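2026년 10월 23일

아침에 일어나니 목이 뻐근했다. 베개를 바꾼 지 일주일이 됐는데 아직 맞지 않는다. 식빵 두 장 굽고 커피 내려서 먹고 여덟 시 조금 넘어 집을 나섰다. 버스에서 내내 서서 갔다. 밖은 흐렸고 비는 오지 않았다.

출근해서 제일 먼저 한 일은 창고 선반에서 상자를 내리는 것이었다. 지난달에 폐업한 사무실에서 들어온 컴퓨터가 아직 다 정리되지 않았다. 목록에는 본체가 64대로 되어 있다. 어제까지 40대를 열었고 오늘 나머지를 시작했다. 열어 보면 대개 비슷하다. 앞쪽 흡기구에 먼지가 뭉쳐 있고, 쿨러를 떼면 서멀 그리스가 굳어 있다. 오늘 것 중 하나는 안에서 클립이 두 개 나왔다. 왜 들어갔는지는 모르겠다.

오전에는 먼지 제거만 했다. 마스크를 썼는데도 코 안이 까매졌다. 청소용 붓이 다 닳아서 새것을 꺼냈다. 새 붓은 털이 뻣뻣해서 좁은 데는 잘 들어가는데 기판 위를 쓸 때는 조심해야 한다. 예전 붓이 더 나았다. 같은 것을 다시 사려고 찾아봤는데 품절이었다. Flaver에서 나온 것이 모양은 비슷해 보여서 장바구니에 넣어 두었다. 배송비가 붓값보다 비싸서 주문은 안 했다. 다른 살 것이 생기면 같이 사기로 했다.

점심은 옆 건물 지하에서 순두부를 먹었다. 반찬으로 나온 무말랭이가 짰다. 돌아오는 길에 은행에 들러 통장 정리를 했다. 기계 두 대 중 한 대가 고장이라 줄이 길었다. 점심시간이 그걸로 끝났다.

오후부터는 CPU와 메모리를 다뤘다. 이 일은 먼지 터는 것보다 훨씬 좋다. 조용하고, 앉아서 할 수 있고, 손에 잡히는 것이 작다. CPU는 윗면을 닦고 각인을 읽어서 적은 다음 트레이에 넣는다. 메모리는 용량별로 나눈다. 접점에 손이 닿지 않게 양옆을 잡는 것이 아직도 신경 쓰인다. 처음 배울 때 맨손으로 접점을 잡았다가 한 소리 들은 뒤로 습관이 됐다. 집에서 리모컨 건전지를 갈 때도 양옆을 잡는다.

작업대는 알루미늄 프로파일로 짠 것을 쓴다. 튼튼해서 좋은데 홈이 문제다. 작은 나사를 떨어뜨리면 홈으로 들어가서 핀셋으로 꺼내야 한다. 오늘도 나사 하나를 꺼내느라 한참 걸렸다. 고무 매트를 한 장 깔자고 지난번에 얘기가 나왔는데 그 뒤로 진행된 것이 없다. 조명이 켜져 있으면 상판이 번들거려서 오래 보고 있으면 눈도 피곤하다.

회색 받침판은 그래도 마음에 든다. 3D 프린터로 뽑은 것인데, 부품을 책상에 그냥 늘어놓던 때보다 훨씬 편하다. 놓을 자리가 정해져 있으니 어디 뒀는지 찾지 않는다. 모서리가 둥글어서 손목이 닿아도 아프지 않다. 예전에 쓰던 Kullex 플라스틱 상자는 칸이 너무 깊어서 손가락으로 꺼내기가 불편했고, 지금은 케이블 타이를 담아 두는 데 쓴다. 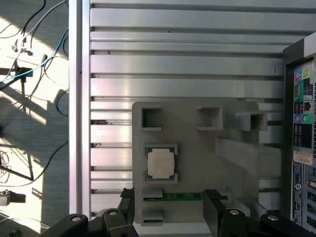 회색 받침판에 올려 둔 CPU와 초록색 메모리 한 장.

세 시쯤 장부를 맞춰 보다가 메모리 수가 안 맞는 것을 알았다. 적힌 것은 145장인데 트레이에는 한 장이 모자랐다. 처음부터 다시 셌다. 두 번째에도 모자랐다. 결국 정전기 방지 봉투 하나에 두 장이 겹쳐 들어가 있는 것을 찾았다. 앞으로는 봉투 하나에 한 장만 넣기로 하고 봉투 겉에 매직으로 숫자를 썼다. 이미 넣어 둔 것까지 다 확인하느라 네 시 반이 됐다. 사십 분이면 될 일이 한 시간 반 걸린 셈이다.

중간에 Gallardo에서 전화가 왔다. 메모리를 언제 보내 줄 수 있느냐고 물어서 11월 첫째 주라고 했다. 더 빨리는 안 되느냐고 해서 안 된다고 했다. 검수가 남아 있고 포장재도 아직 안 왔다. 에어캡 봉투는 주문한 지 열흘이 넘었다. 판매처에 문의를 남겼더니 순차 발송 중이라는 답만 왔다. 내일 오전까지 소식이 없으면 취소하고 다른 데서 살 생각이다.

CPU 쪽은 별문제가 없었다. 윗면에 남은 그리스를 알코올로 닦는데, 오래된 것은 한 번에 안 지워져서 천을 적셔 잠깐 올려 두었다가 닦는다. 그러면 잘 지워진다. 오늘 51개를 닦았다. 천을 네 장 썼다. 핀이 휜 것이 하나 있어서 따로 빼 두었다. 샤프심을 뺀 샤프로 펴면 된다고 하는데 나는 손이 떨려서 안 해 봤다. 내일 밝을 때 한번 해 볼까 한다. 안 되면 부품용으로 적는다.

퇴근 전에 작업대를 닦았다. 알코올 냄새가 나서 창문을 열어 두었더니 금방 추워졌다. 벌써 겉옷이 얇게 느껴진다. 장갑은 손가락 끝이 헐거워져서 버리고 새것을 꺼내 놓았다. 한 치수 작은 것이 나은 것 같다. 다음에 주문할 때 바꿔야 한다.

집에 오는 길에 마트에서 두부, 대파, 달걀을 샀다. 대파가 지난주보다 올랐다. Nakari 차가 할인 중이라 한 통 담았는데, 집에 와서 보니 찬장에 뜯지 않은 것이 하나 있었다. 저녁은 달걀국을 끓여 남은 밥을 말아 먹었다. 간이 싱거워서 간장을 조금 더 넣었다.

설거지하고 세탁기를 돌렸다. 작업복 주머니에서 나사가 세 개 나왔다. 내일 가져다 놓으려고 현관 앞 접시에 담아 두었다. 목은 아직 뻐근하다. 오늘은 예전 베개를 꺼내서 자 보기로 했다.

내일 할 것: 에어캡 봉투 취소할지 결정, 핀 휜 CPU, 남은 본체 열기, 고무 매트 다시 얘기해 보기. 우산도 챙겨야 한다. 오후에 비가 온다고 한다.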